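Speaker notes – "Setting the table before the lesson"
Talk for the Saturday teachers' meeting, Tinham
Raghda Chamoun, 28 minutes plus questions

Opening. Say good morning and thank Annick Cloutier for the invitation. Speak slowly, the room in Tinham has an echo. Ask who has a real laboratory at school and who has only a normal classroom with tables. Wait for the hands.

My own case: I teach in Patcombe, at the Van Dusen building, and for the first years I had no lab. I had one table, one cupboard and a sink in the corridor. What I show today comes from that time. I still prepare my table in the same way.

The main point, say it early: pupils look at the table before they listen to the teacher. If the table is confusing, I lose the first 4 minutes on questions like "Miss, which one do we take?" So I prepare the place first and the explanation second.

Short story about Trarnarham (keep it short!). I was a guest there in May, I put everything in one rack, and two groups poured the wrong color. No danger, it was only water with food color, but the lesson was finished. On the train home I wrote the plan I use now.

Next slide. Leave it up while I talk. 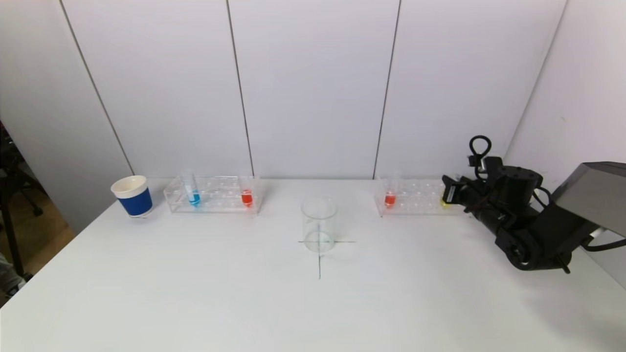 PART TWO: A PLACE FOR EACH THING

Start with the beaker. It is empty and it stands on a cross drawn on the tabletop. I like a mark like this very much. When a beaker is moved for cleaning, one can put it back without thinking, and the next group finds the same table as the group before.

Then the racks. They are clear, so the color can be seen from the side. Blue and red-orange are easy to tell apart, also from the back row. Mention pupils who do not see colors well – for them I add a letter on the tube with a marker.

The paper cup stands to the left, near the back corner. In my class a cup in that place is for rinsing water only. Repeat this: one cup, one use. I buy them in a pack of 500 and the school office always asks me why.

White table: good for seeing color, bad for stains. Wipe at once, do not wait for the break.

Exercise for the audience (3 minutes). Each person draws their own table on paper, from above, and marks where the empty glass goes. Then they exchange with the neighbor. The neighbor must say where to begin, without any help. If the neighbor hesitates, the drawing needs a change. Walk between the rows during this, do not stand behind the desk.

Questions I expect: what about small tables? Use one rack and keep the second in the cupboard. What about tape in place of a drawn line? Tape is fine, but it lifts when it gets wet.

Last, give the paper with the table plan to Annick for copying. Collect my markers before I leave.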